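February 18, 2023

Store room, second day. Moved the shelving 340 mm off the back wall to get at the skirting, then swept and mopped. Labelled the grey tubs by use and put the heavy ones at floor level. Ritu wants the paint tins kept; I've set aside 3 that still have good lids. Bracket screws from January are too short for the plasterboard anchors. Need 50 mm. Rang Vinstead, none until next week. Finished at 5. 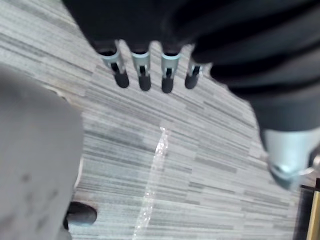 Store room, day two.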